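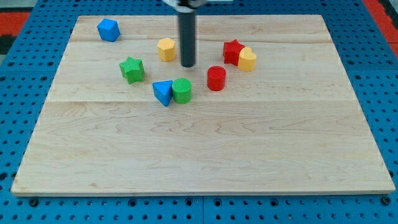
Les huit blocs du jeu Ravum sur le plateau en bois clair.

8 février 2024
Par l'équipe matériel, atelier de Nevport

# Plateau et blocs à formes — fiche du jeu d'objets

Cette fiche décrit le plateau de travail et les blocs colorés utilisés à l'atelier de Nevport. Elle remplace la note d'octobre, qui mélangeait l'ancien jeu et celui-ci. Les personnes qui récupèrent la caisse doivent pouvoir retrouver les mêmes pièces et remettre la table en état sans nous appeler.

## Contenu

Le jeu comprend huit blocs en bois de type boîte à formes, dans quatre couleurs :

- bleu : deux blocs
- vert : deux blocs
- rouge : deux blocs
- jaune : deux blocs

Parmi les formes, on trouve un prisme hexagonal jaune, une étoile verte à cinq branches et un cylindre rouge. Les faces ont une texture fine qui accroche un peu sous les doigts. La boîte à trous d'origine n'est pas fournie. Elle est restée chez Lehtinen, qui nous a cédé les blocs, et nous n'en avons pas l'usage.

Les blocs ne sont pas numérotés. On les désigne par la couleur suivie de la forme, en minuscules et sans accent : `jaune_hexagone`, `vert_etoile`, `rouge_cylindre`. Pour le bleu dont le dessus paraît légèrement pentagonal, le nom retenu est `bleu_cube`, parce que c'est celui qui figurait déjà dans les anciennes listes. Ne pas le renommer.

## Le plateau

Plateau rectangulaire en bois clair, fait de plusieurs longues planches posées côte à côte. Le veinage est visible, avec des ondulations et quelques traînées plus foncées. Les joints entre les planches se voient aussi. Ils ne gênent pas les blocs, mais il vaut mieux éviter de s'en servir comme repère de placement : le plateau a déjà été retourné et les joints ne tombent pas au même endroit sur l'autre face.

Le plateau est posé à plat sur la table bleue perforée. Il n'est pas vissé. Avant de commencer, vérifier qu'il ne bascule pas en appuyant sur chaque coin. Si un coin bouge, il y a presque toujours une miette ou un éclat de bois coincé dessous.

## Mise en place

1. Dépoussiérer la table, y compris les trous.
2. Poser le plateau, bord long face à l'opérateur.
3. Sortir les huit blocs du sachet et les compter.
4. Les répartir sur le plateau sans motif particulier.
5. Laisser de la place entre les pièces.

La disposition est libre. Un bloc peut être isolé, un autre posé près de ses voisins, une pièce peut être inclinée. L'étoile tient bien sur sa face plate. L'hexagone se pose debout, dessus à six côtés vers le haut. Le cylindre rouge roule facilement s'il est couché, il faut donc le poser en dernier.

Ne pas ajouter d'autres jouets sur le plateau. Les pièces du jeu Drostik ont presque les mêmes couleurs et finissent régulièrement dans le mauvais sachet.

## Entretien

Chiffon sec pour les blocs, chiffon à peine humide pour le plateau, puis séchage à plat pendant 15 minutes. Pas d'alcool : la peinture d'un bloc du jeu précédent est partie de cette façon. Les petites marques sur le bois clair sont tolérées et ne sont pas poncées.

Un contrôle complet est fait toutes les 500 mises en place. Le dernier n'a rien donné de particulier, à part un sachet percé.

## Rangement

Les blocs vont dans le sachet marqué Ravum, casier 37, avec le plateau debout contre le fond de l'armoire. Ne rien poser contre la face de travail. La table bleue reste en place.

## Limites connues

- Un seul plateau, donc un seul fond. Les couleurs ressortent bien sur le bois clair, ce qui ne dit rien de ce qu'elles donneraient sur une surface sombre.
- Les noms de forme sont approximatifs, voir `bleu_cube` plus haut.
- Les teintes exactes n'ont pas été mesurées.
- Pas de bloc de rechange. Une pièce perdue est notée dans le cahier de l'atelier et le jeu est mis de côté jusqu'à son remplacement — on ne complète pas avec une pièce Drostik.

## À faire

- Remplacer l'étiquette du sachet.
- Peser les blocs un par un et ajouter les masses à cette fiche.
- Récupérer auprès de Lehtinen la référence de la peinture.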